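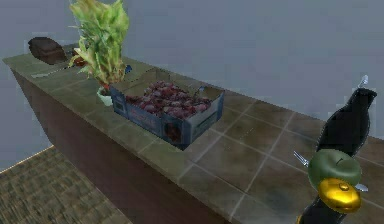
The Gatthorpe Pie Supper ran every fall in the basement of Kingi Hall, and the first thing we promised the Weluver Fund was a plain account of when it started, when it stopped, and what went on in between. We can now do the middle part pretty well. Former students will forget the name of the dean, the score of the game and in one case the name of their own roommate, but ask about the kitchen and they're off. The counters come up in almost every interview. Picture a long run of square gray-green tile with thin pale grout lines, sitting on a dark reddish-brown cabinet base, and you have what most of them describe before we've finished asking the question. Then they describe trying to get crust out of the grout, usually at length and with feeling that hasn't faded in the decades since.

This report covers work up to 2019-04-14. It follows the order of the grant agreement, with a few wanderings where the work wandered.

## Where the collection stands

When we applied, we told you the college library held a complete run of supper programs. We'd been told that ourselves by a finding aid, and it seemed a trustworthy sort of finding aid. What the library holds is a box labeled "Pie Supper, complete," and inside it a good many commencement programs, a folder of parking correspondence, and a supper program for a single year, with gravy on it.

So we went to the alumni. A notice in the class letter asked people to check their attics, and the attics delivered. We now have 200 items scanned and described. Most are programs, but there are also ballots, ticket stubs, recipe cards, snapshots, and a sash reading PIE MARSHAL in felt letters that have been glued back on in a slightly different order of commitment each time. The original owner would like it returned before her reunion, where she intends to wear it. We've agreed.

The snapshots are good but undated. Students of every era apparently felt that everyone would always know what year it was. We've been dating them by eyeglasses, and by the state of the Kingi Hall stair rail, which was missing for several years and then came back painted.

Two items are still on loan from families and need to go home soon. Neither will fit on our scanner. One is a banner, and the other is a pie safe with the election results written on the inside of the door in grease pencil, year after year, by whoever lost. It's the best single source we have for the early winners. It's also very heavy, and we'd like to thank the department office for letting it block the copier.

## Interviews

The interviews are going faster than the transcripts, a situation that will surprise no one who has funded one of these projects before. Recording a conversation takes an hour. Typing it takes most of a day, longer if the speaker had a parakeet.

We started out asking about the marshal elections, and we still do. The Pie Marshal was chosen by the whole student body on the night of the supper, one slice to one vote, so that a popular candidate with hungry friends could do very well and a popular candidate with slender friends could not. There were complaints. The student paper ran editorials against the system nearly every year, and then, in the same issue, a full page of candidate portraits. We've found a campaign card whose entire platform is the word "Rhubarb." She won.

What we hadn't planned for was how many people would want to talk about the year the marshal's court was opened to women from the commuter program. Residential students had held every place on it up to then. The commuters bought tickets, baked a large share of the pies and drove home afterward. Several of the women who pushed for the change have now spoken to us, and their accounts agree on the main points and differ sharply on who thought of it. We've kept all the versions. The official college history covers the matter in a sentence and gets the building wrong.

We'd like to make this the center of the final exhibit. That's a shift from the application, which described the elections as "lighthearted." They were, on the whole, but for a fair number of students they were also the first time anyone at Gatthorpe had asked for their vote and then had to live with the result.

## The Udomley question

Your program officer asked us to settle whether the supper was ours or Udomley's. We regret to say that we've looked into it.

Udomley College had a pie supper too. Udomley has always said theirs came first and that a transfer student carried the idea over the river to Gatthorpe. Gatthorpe has always said the same thing with the river running the other way. Each school has a plaque. We visited both archives hoping for a clean answer and found that both plaques cite the same newspaper column, and that the column says both towns got the idea from a church.

We've written to the church. It's a dental office now, but a very pleasant one, and they've promised to ask around.

The two archives have at least agreed to share scans, which is more than either has done before. Udomley's collection is better organized than ours and they were gracious enough to bring that up only at lunch. Their programs list the menus in full, so we can say with confidence that they served a great deal of mincemeat. We'll leave it there.

## Money

Spending is close to plan. The one real departure is postage and packing, where we'd budgeted for envelopes and the alumni sent us a pie safe.

We're asking to move $500 from the printing line to shipping and conservation supplies. The printing line was meant for an exhibit booklet, and the college print shop has since offered to run the booklet at cost in exchange for a credit on the back cover and, if we understood correctly, a pie. The request doesn't change the total. A short form is attached for signature.

Student wages are as budgeted. Our student workers have been worth every cent, and we'd like that on record next to the column showing how few cents it was. They built the item database, fixed the item database, and worked out that "R. H." on the recipe cards stood for "residence hall" and wasn't, as we'd believed for several months, one astonishingly busy woman. We'd drafted a biographical sketch of her. It was rather good. It has been withdrawn.

## Things that haven't gone well

The recorder we bought in the first quarter picks up heating vents with great clarity. An early batch of interviews sounds as if it was conducted aboard a ship. They can be transcribed but shouldn't be played in public, and we've moved the sessions to the music building, where the only trouble is a tuba.

We also haven't found out why the supper ended. The last program we have gives no hint that it's the last. It thanks the bakers and tells everyone to bring their own fork next year. People who were students at the time tell us variously that it was the fire code, the new dining contract, a poor turnout, or a disagreement about store-bought crust that nobody would describe to us in detail even now. The college's own minutes for that year list the supper as an agenda item and record that it was "discussed." We've put in a request for the dining services files, which are stored off site, and have been told to expect an answer in April. As it's April, we remain hopeful in a general way.

Permissions are slower than we'd like. Some of the best snapshots show people we can't yet identify, and we don't want to hang anyone's face in a hallway without asking. The faces from the commuter court are nearly all matched. The kitchen crew is harder, as they tended to turn around just as the shutter clicked.

## What comes next

Transcription takes up most of the coming quarter, with the commuter interviews first in line. Several of those speakers have asked to read their pages before anything is quoted, and we've said yes to all of them. One has already returned hers with the punctuation corrected.

The exhibit will go up in the Kingi Hall lobby, outside the old basement stairs. We'd asked for the basement itself but it's full of the bicycles that students leave behind. The panel text is drafted as far as the slice-voting rules, and a copy of that draft comes with this report. Please mark it up freely. The section on Udomley has been read by Udomley, who asked for a change in tone, and by our own alumni office, who asked for the opposite change in tone, so we've left it alone.

Recipe cards will go online before the rest. They're the things people write to us about most, and they need the least explaining, apart from one that calls for "the usual amount" of everything. If anyone at Weluver has a guess, we'd be glad to have it in the file.

The next report will include the full item list, the reconciled budget, and whatever the dental office turns up.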